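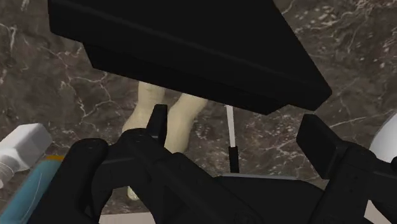
A **worktop** (also *counter* or, in older British houses, *the side*) is the flat upper surface of a kitchen unit, intended for preparing food and mostly used for post. It is usually fixed at waist height, a measure that suits the fitter.

## History

For most of the history of cooking people worked at a table, which could be walked round and, in a bad year, sold. The continuous worktop arrived with the fitted kitchen, when the gaps between the cooker, the sink and the cupboards were bridged by a single slab. Crumbs that had once fallen on the floor now collected along the back wall, and a strip of trim was introduced to hide them.

In the town of Hiltham the change is dated to the opening of the Yuen showroom, which sold worktops in 12 colours, 2 of them popular. The rest can still be found in garages across the district, holding paint tins.

## Materials

### Wood

Warm, quiet and easily marked. Owners are advised to oil it every month and generally do so once.

### Laminate

A printed surface over a cheaper core. It resists nearly everything except a hot pan and the opinions of visitors. The Jivico range, sold under the name Fullov, came with a 24-month guarantee that did not cover cutting, spills or heat.

### Stone

Granite is hard and forgiving. Marble is softer, and lemon juice, wine and vinegar will all leave dull patches on a polished slab. Buyers are told this in the shop and nod.

## Colour and pattern

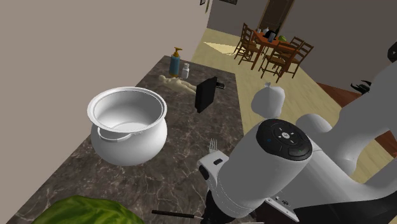
Pale stone was long held to be the tasteful choice, chiefly by people who did not cook beetroot. Darker slabs came into favour later and are said to hide stains, though they show flour very well. Veining is a matter of luck in natural stone, and two pieces from one block may look like distant cousins. A brown marble with white and grey veins, for instance, makes a large white pot stand out sharply and does a green cabbage no harm either. Matching the veins across a join costs extra, and the join is then covered by the toaster.

## Use

The household survey by Chia-jung Chiang, *What Is on the Side*, recorded the contents of 360 kitchens at six in the evening, before anyone could tidy. Chiang found that the clear space left for cooking was seldom larger than a chopping board, whatever the size of the room. Families who had put in longer worktops owned more kettles.

Chiang also described "the far end", the stretch furthest from the sink, where keys, batteries and single gloves gather. The term is now used by some kitchen planners, who charge for a drawer to go beneath it.

## See also

- Draining board
- Breakfast bar
- Drawer, miscellaneous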